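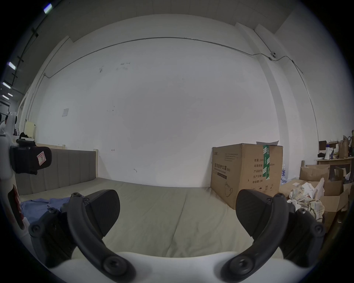 Mattress topper or just buy a new mattress??

pinewhistle
August 12, 2023
ok so our queen is about nine years old and my side has a dip you could lose a cat in. Spouse says topper. I say new mattress. Been looking at the Zeltadby (the hybrid one, 1599 before tax) and also a Ludik 2 inch latex topper which is way less obviously. Anyone have either? Back is killing me, want to order tonight if I can

grout_and_about
Topper on a dip = dip with a topper on it. Save your money. Had this exact fight at my house, we did the topper first and then bought the mattress anyway.

SamiraHamdan
Not always true. Depends if it's the mattress or the slats. Pull the mattress off, put it on the floor, lie on it. If it feels fine on the floor your bed base is the problem and you fix that with a couple of boards. We had two cracked slats on a Gethin frame and I was this close to ordering a whole new bed.

pinewhistle
huh. never looked under there. It's a Gethin too I think? the one with the roll of slats on a strap

SamiraHamdan
Yep same. The middle ones go first. Check where the strap is stapled, ours had come loose on one side and the slats had all slid toward the foot end.

oldcoilspring
Fifteen years selling beds here. Nine years is a fair run for a queen with two adults on it. Slats can make it worse but foam that's packed down is packed down. Broom handle test: strip the sheets, lay the handle across, look at the gap under it. More than an inch with nobody in it and I'd call it done.

grout_and_about
^ this

Thulani Mofokeng
Going to disagree with the salesman, sorry. I have the Ludik topper over a mattress older than yours and it's been good. Mine wasn't sagging much though, just hard. Latex is heavy, get help carrying it upstairs. Also smells for a week or so, open a window

oldcoilspring
Hard and sagging are different problems. Topper is right for yours. Wrong for a dip.

Thulani Mofokeng
fair enough, I missed the dip part

kettle_7
Zeltadby owner. Edges are nice and firm, middle is softer than it felt in the store. Husband likes it, I'd have gone one step firmer. They did let us swap but the pickup took forever, ordered in October and didnt get the second one til after Christmas. Read the return page before you pay, they want it spotless so put a protector on the first night.

SamiraHamdan
Second the protector. We use a Hasard one, thin cotton, doesn't crinkle. Washes fine on warm, don't put it in the dryer on high.

pinewhistle
ok update. Mattress off. One slat cracked right through and another one bowed, strap is hanging off on my side. BUT also did the broom thing and it's maybe an inch and a half?? So both i guess

grout_and_about
lol so you were both wrong

oldcoilspring
Fix the slats first whatever you buy. A new mattress on a broken base can void the warranty, most of them want you to show the base is sound. Write down the slat width before you go to the hardware store.

pinewhistle
going for slats in the morning. Spouse still wants to try the topper for "some 2 weeks" after that. We'll see. kettle_7 which firmness did you swap to

kettle_7
Medium to firm. Sleep on the firm in the store for a good ten minutes if you can, on your side not your back. I got up too fast the first time

Thulani Mofokeng
If you end up with the topper get the cover with the corner straps, mine slid around till I did. The cover is sold seperately

pinewhistle
noted, thx all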